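Newsletter > Around the Building > Kitchens and Supplies

Reading time: 5 min

Paper cups: what we order, where they go and how to stack them

The hot drinks order for the Salem building changed in January, and there have been enough questions at the second-floor counter to put the answers in one place. Most of this concerns the paper cups. The mugs and the glasses stay as they were.

We used to buy two kinds of cup. One was a thin plain cup that needed a separate cardboard sleeve, and the other was a ribbed cup that came in through the event budget. The thin ones went soft if a drink sat in them through a long meeting, and people doubled them up, so we were using two cups and a sleeve for one coffee. The remaining thin cups have gone to the paint bench, where they are used for mixing. From now on we order only ribbed cups. They are kept in the tall cabinet next to the Surnness coffee machine and on the lower shelf in the workroom.

Ehab El Fassi took over the kitchen order from the front desk at the start of the winter. He went through the last year of invoices and worked out that the building goes through 1021 cups in a typical month, with a peak whenever there is training on both floors. The order now goes in on a fixed schedule instead of whenever someone notices the cabinet is low. If you are planning something larger than a normal team meeting, tell Ehab a week ahead and say how many people you expect. He does not need to know what the meeting is for.

A few people asked if we could drop paper cups altogether. We looked at it. The dishwasher on the second floor holds one rack of mugs and takes 60 minutes on the only program that gets coffee stains off, and on training days it can't keep up. Visitors also tend to carry their drinks out to the parking lot, and mugs that go out there do not always come back. Paper cups will stay for visitors and for training. If you have a desk here, please use a mug.

Stacking

The cups come in plastic sleeves. When you open one, take the whole stack out, throw away the plastic and stand the cups on a flat surface with the mouths facing down. A stack that has been opened and left lying on its side rolls off the shelf, and cups that have been on the floor have to be thrown out. We lost most of a sleeve that way last month.

Abdelilah Nasr, who sets up the training room, keeps his stacks on the table until the morning break and then splits them. His method is to hold the stack low with one hand and lift from above with the other, a third of the way down. Pulling from the very top brings off one cup or five, depending on how tightly they were packed. If they are stuck, give the upper part a slight twist before lifting. Squeezing the rim makes it worse.
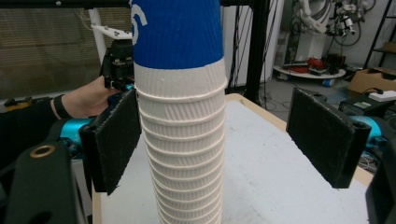

A tall stack of paper cups on a white tabletop, with a blue band on the uppermost cup.

Tall stacks are fine on a table with people around it. In the cabinet, please keep them to 20 cups or fewer. The cabinet door closes with a magnet and gets bumped all day, and anything higher than that leans against the shelf above and bends at the rims. Bent rims are the main reason lids leak. If a lid will not click down all the way, try another cup before you try another lid.

Do not mix sizes in one stack. The small and medium cups look nearly the same from the side and will nest well enough to fool you, but they wedge together and have to be pried apart. The shelf is labeled, small on the left and medium on the right. Large cups are in the workroom only. We order few of them, and they are meant for soup.

Lids and stirrers

Lids are in the drawer under the cups. The flat white ones fit small and medium. The domed ones fit large. The box of black lids on top of the refrigerator came with an earlier order and fits nothing we have now. Anyone who can use them is welcome to the whole box.

We have stopped ordering plastic stirrers. There are wooden ones in the Irix tin next to the sugar. Teaspoons are in the drawer to the left of the sink, and we had 13 of them at the last check, down from a full set of two dozen. If there is a teaspoon in your desk, please bring it back.

Used cups

The paper cups have a lining, and our hauler does not take them with paper recycling. They go in the gray bin. Empty the drink into the sink first, because the gray bin bags are thin and the closet floor below them is carpeted. If you are clearing up after a meeting, nest the used cups inside each other before they go in. A bag holds about three times as many that way, and the evening crew has less to carry down.

Cups that have been used for screws, paint, glue or anything else from the workroom should not go back to the kitchen, even if they look clean. Write on them with a marker and leave them on the workroom shelf. There is a marker on a string there.

What is changing next

We are trying a second supplier, Skokik, for one order. Their medium cup is slightly taller than the one we have now, and we want to know if it fits under the spout of the coffee machine without tilting. A sample sleeve will be on the counter for two weeks. Use them as you normally would and tell Ehab if you have trouble with the lids or if the cup gets too hot to hold. Comments can go on the sheet taped inside the cabinet door or by email to the front desk.

The cabinet is refilled at 4 in the afternoon. If it is empty before then, there is a spare sleeve in the supply closet behind the copier paper. Please leave a note on the door when you take it so that it gets replaced.

You are receiving this newsletter because you are on the building mailing list. Manage your subscription or unsubscribe at any time.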